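Gripper thread, part 4. I know I said part 3 would be the last one for a while, but the shop was quiet this weekend and I had fruit in the bag, so get comfortable. 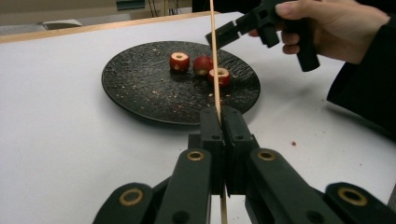

Skewer in one hand, fruit on the black plate. July 8, 2018.

For anyone just joining: I've been building a pair of hand-held grippers at our shared workshop. I call the project Wenia, after the street the shop is on. The idea is that you do a job by hand with the grippers first, and later on the same fingers go on the arm at the back bench, so the arm isn't learning with tools you've never used yourself.

The fingers are the bit I'm proudest of. Blocky matte black pads with a narrow gap between them when they close. I started out with pointier ones back in January and they were lovely to look at and useless for anything thin. A skewer would spin around every time you pushed on it.

Brass-colored bushings in the linkage arms, one per arm. @ the person who asked last time whether you can skip them: you can, I did, and by the end of a week my first set of arms wobbled like a shopping cart. Please put bushings in!

The other gripper has a thick black handle you can really wrap your hand around. My first handle was much skinnier and my thumb complained for days. If you're building your own, make the handle fatter than you think you need, then hold it through a whole cup of coffee and see how you feel.

Now, fruit. I wanted something small and round that rolls away if you're clumsy and shows every bit of squeezing on its skin. Foam blocks are very forgiving and they let me believe I was much better at this than I am. Fruit has been good for my character.

Also, a flat plate is harder than a bowl. With a bowl the sides help you. I didn't appreciate how much until I switched.

Still on the list: softer springs (mine came from the Durura kit and they're stiff), and a little counter on each gripper so I know how many squeezes the pads have had. I'd like to get to 1,000 on this set before I change anything. By my notebook I'm at 600, and the screws haven't budged.

I'll put the finger drawings up once I've cleaned up the screw holes, which are a mess in the file. If you've tried rubber on the faces of your pads, tell me what you used and how you stuck it on, because my last attempt peeled right off.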